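# Can a robot tidy up a cable?

People say robots will soon do all our chores. People have been saying that since your grandparents were at school, and your grandparents are still doing the washing up. So when the robotics club at Pirihi told us they were teaching a machine to tidy a desk, we had some doubts.

The club meets upstairs at the Murkport library. The project is called Prukus. Merle Faulkner, who is twelve, picked the name and won't tell anyone what it means.

## What does "teaching" mean?

It's a big word for what goes on. A robot doesn't sit and listen like you do (or like you're supposed to). The club members hold a gripper in their own hands and do the job themselves, over and over, while a camera on the gripper records it. One go is called a demonstration. Later, a computer program looks through all the demonstrations and tries to work out which movements go with which pictures.

The club has 440 demonstrations so far. Is that a lot? You probably learned to pick up a spoon with fewer, and you were a baby.

## Why start with something so boring?

Because boring things are hard. Take a black box with a cable coming out of it. You know where the box stops and the cable starts. You know the cable will flop if you lift it. A computer sees coloured dots, and a shadow can look a lot like another cable.
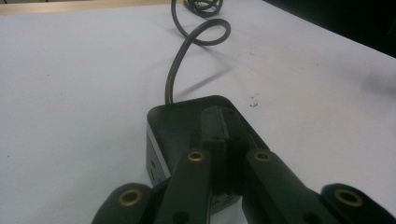 *The gripper's two black fingers at the box, with the cable looping up behind.*

Look for the cable's shadow on the white table. It's grey and soft, so you weren't fooled. A program might be, especially if it hasn't come across many shadows before.

## Does it work?

Sort of. Huia McPhee, who helps run the club, let the program try 30 times in March, using a real robot arm at Notville. It did well when the box was in its usual spot. When she moved the box to the other end of the table, the arm reached for the old spot and closed its fingers on air.

Merle thinks more practice will fix that. Maybe! But if a robot only knows one table, has it learned to tidy, or has it learned that table? Grown-up scientists argue about this too.

## Questions to ask about any clever robot

- How many tries did it get before the one in the video?
- What happens if you move things?
- Who tidies up after it?

The club's next open day is Sat 20 July. Bring your own cable, the more knotted the better.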